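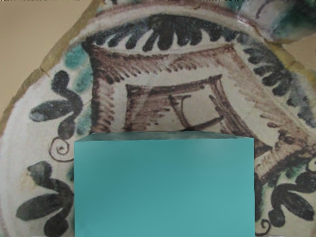
Does the wood smoke rule cover pizza ovens and food trucks? It covers any solid-fuel appliance used for business inside the Mekthorpe line, so trucks are in once they park for more than two hours.

I got that from Iddrisu Annan at the air district by phone. He is sending the text of the rule and I will forward it when I have it.

On 41 of the days we logged last winter the Mekthorpe sensor read over the advisory level in the evening. Most of those were cold, still nights. I don't think restaurants explain it. The readings go up after 5 p.m., when people get home and light stoves.
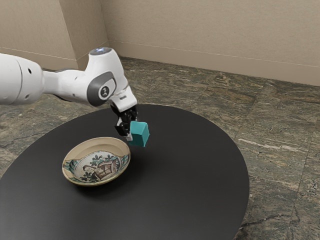
The other thing Iddrisu said is that the district will only look at our log if the sensors have been checked against theirs. Ours haven't been checked. Fiifi Adjei has offered to drive them over in June.

Ekow Korletey wrote:

> I went through the draft letter. Two points.
>
> First, it asks for a burn ban on bad air days but doesn't say who calls it. Last year the county and the district each thought the other would.
>
> Second, the stove swap money. The draft says $2000 per household. Is that for the stove only or does it include the install? My neighbor paid more than that for the flue alone.

The district calls it. I have changed the second paragraph to say so.

The $2000 is stove only. Ayuba Aryee thinks we should ask for the install to be covered for renters' buildings, and I agree, but I'd like to hear from others before it goes in.
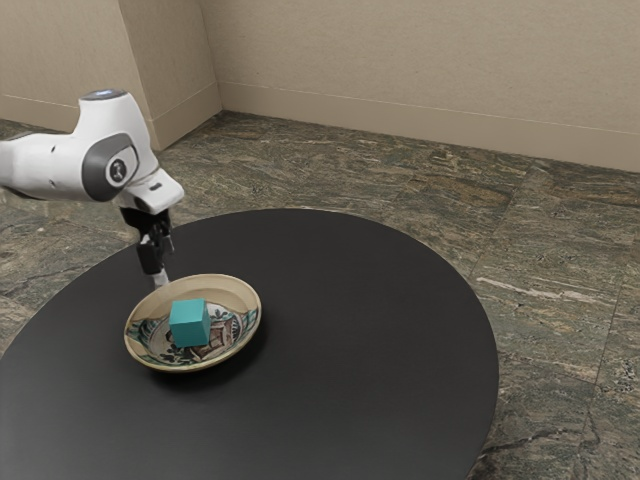
*White arm with black gripper over the round table*

Comments on the draft by 5 p.m. tomorrow, please, to the list and not just to me.

Kwesi Amoah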